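The waiting room has a coffee machine now

There was a time when you could judge an independent garage by its calendar. If it was three years out of date and sponsored by a firm of exhaust fitters, you were in good hands. The trade has since discovered customer experience, and my own garage, Mavromatis, has discovered it harder than most.

I have been taking cars there for 20 years. For nearly all of them the procedure was the same. You left the key on a hook, you were told it would be ready "teatime", and at some teatime or other it was. The bill came on the back of a parts delivery note. It was usually fair and always illegible.

Last November I rang to book a service and was sent a link. The link wanted my registration, my mileage, my preferred contact method and a few words on how I felt about the brakes. I felt they squeaked. I was thanked for sharing this.
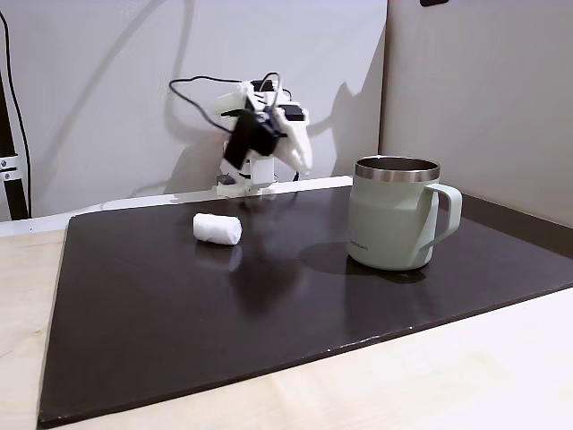 Page last changed: 12/05/2026

The system behind the link is called Clarnow, and Mavromatis pays £49 a month for it. In return it sends reminders. My MOT is due, my MOT is nearly due, my MOT was booked by me yesterday and would I like to book it? It also sends a short film of the underside of the car, narrated by a technician who plainly never wanted to be in films. "That's your bush," he says, pointing a torch at something brown. "It's had it."

I will admit the film works on me. For two decades I had nodded at the word "bush" without the faintest idea where one lived. Shown mine, in close-up, I approved the repair from my kitchen in less time than it takes to butter toast. Garages must be delighted. The old way involved ringing me three times at work and getting a colleague who thought it was about hedges.

Down the road, Flastau Motors has held out. It runs on a desk diary and a biro on a string, and its prices are much the same. I tried it once, out of nostalgia, and they lost my key for an afternoon. It was in the diary, marking the page.

Mavromatis, meanwhile, has started fitting Sostemach brake pads, which come with a code on the box that you can scan to register your pads. I have registered my pads. I get a newsletter.

The squeak went away for 20 miles or so and came back on the hill by the station. I have reported it through the link, under "Other".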